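The league says expanding the Stunia Cup bracket from 40 teams to 64 will "grow the game." I've been hearing that phrase since 2000 and I still don't know what it means, other than more Tuesday-type crowds at weekend prices.

Look at who the new spots go to. Beditz finished the spring with a losing record and would have been in. I like Beditz. I've driven 100 miles to watch Beditz lose. They had no business in a knockout round, and their own fans would tell you so.

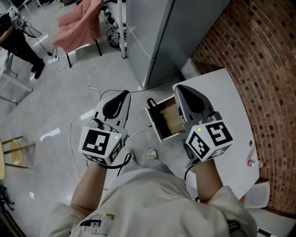 Then there's the TV side. Cadard gets the early rounds, and we're told the audience will be "significant." Compared to what? Last April they put a quarterfinal on at 11 p.m. and never released a number. When a network has a good number, you hear it before breakfast.

Maybe I'm wrong and some tiny club makes a run and I'm up yelling at midnight like everyone else. Fine. But the opening round is going to be a lot of 5–0 games in the rain — and they'll want full price for parking.

Recent posts
Pálfi's new turf, one season in
Why I quit the fantasy league
Extra time is too long
Ranking the away stands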